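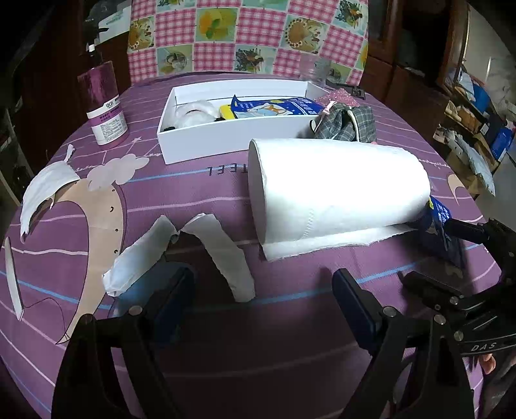

Paper towels on a round table with a purple tablecloth

Trevden (band)

By the music editors. Last revised in March

Trevden is a doom metal band from the valley town of Gandesdale. The band plays slow and heavy music with long songs, low-tuned guitars and a reed organ, and it is mostly known for the album Nilter. The name Trevden comes from a closed quarry above the town, where the members of the first line-up used to meet when they were in school.

Formation and early years

The band was started by two guitar players and a drummer who had played together in a thrash metal group. This earlier group made one demo cassette and did not perform outside of the region. After it ended, the three musicians wanted to play at a much slower speed. A bass player joined them some months later, and the first concert under the name Trevden took place in the back room of a music shop in Gandesdale.

In the beginning the band had no singer. The vocals on the first demo were shared between the two guitarists, and large parts of it are instrumental. The demo was sold at concerts on cassette only. It has four songs, and two of them were later recorded again for Nilter. The cassette has never been released in another format, and the band has said several times that the master tape is lost.

The reed organ entered the music when the band moved to a new practice room in the former Methodist chapel of Gandesdale, a building from 1898. The organ had been left in the chapel after it closed. One of its bellows was leaking, and the instrument is a little below the usual pitch. The band did not have it repaired at that time and tuned the guitars to the organ. This tuning is still used in concerts, also when the organ part is played on an electric keyboard.

Nilter

Nilter is the first full-length album of the band. It was recorded in the chapel during one winter, with the drums placed under the gallery and the guitar amplifiers in the vestry. The album contains five songs and has a running time of around 58 minutes. The longest song, "Lime Road," fills the whole second side of the first record in the vinyl edition.

The album was published by Wilczyńska, a small label that had until then released mainly folk and chamber music. It was the first metal record in the catalog of the label. The first vinyl pressing was 1210 copies, all on black vinyl, and it was sold out before the end of the tour. A second pressing has a different sleeve, in gray instead of brown, and corrects a mistake in the song order on the back cover. Collectors usually recognize the first pressing by this mistake.

The lyrics of Nilter tell about a flooded village and the people who had to leave it. They are written in simple language with many repeated lines. The word "Nilter" does not appear in any of the songs. In the booklet it is given as the name of the river.

Reviews of the album were mostly good. Writers liked the sound of the drums and the use of the organ, and some compared the music to funeral doom, although Trevden is faster than most bands in that style. The main criticism was the mixing of the vocals, which are hard to hear in the first two songs. The band later agreed with this point. For the CD edition the vocals were made louder, and therefore the CD and the vinyl do not sound the same.

Later work

After Nilter the band released a split record with a drone group from the same label and an EP with two new songs. The EP, Trevden 2, has no organ at all. It was made in a normal studio in only four days. Many listeners see it as the weakest work of the band, but the song "Salt Barn" from this EP is played at nearly every concert.

The second drummer joined after the EP. The first drummer left for reasons of health and continues to design the posters and the sleeves.

Trevden has also recorded a concert with a local choir in the Gandesdale town hall, which has 1029 seats. The recording was published only as a download. The choir sings in the opening piece and in the last part of "Lime Road," where it takes over the melody of the organ.

Musical style

The songs of Trevden are often built on a single riff that changes slowly. Both guitars play the same part for several minutes before the second one moves to a higher harmony. Guitar solos are rare. The singing is mostly clean and deep, and growled vocals are used only on the demo and in one song of Nilter. The members have named church music and early doom metal as their influences.

Discography

Demo (cassette)
Nilter (album; vinyl, CD)
Split record with labelmates (vinyl)
Trevden 2 (EP; vinyl, download)
Live at Gandesdale Town Hall (download)

Related articles

Doom metal
Funeral doom
Reed organ in popular music
Split records
Wilczyńska (record label)
Gandesdale

Contact the editors | Copyright and reuse | Back to top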